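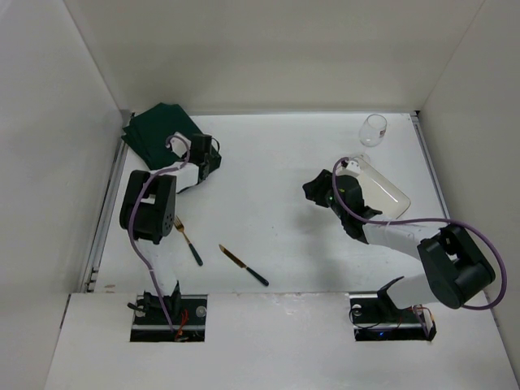 Page 198

Green cloth napkins, folded square: how to store without creasing
Posted by Llinos Llewellyn

I keep dark green napkins in a stack, folded into flat squares. The stack fans out when moved and the offset corners take a second crease. They go with a green-handled knife and fork with a gold-colored finish. Should I roll them instead?

Halfdan Ásgeirsdóttir
Rolling works if the drawer is deep enough. Otherwise square up the edges, alternate the folded side every few napkins, and lay a sheet of card on top. Press before storing and let them cool flat. Check the cutlery maker's notes on dishwashers too. Mine say hand wash only.

Frandsen2404
just iron them the day you need them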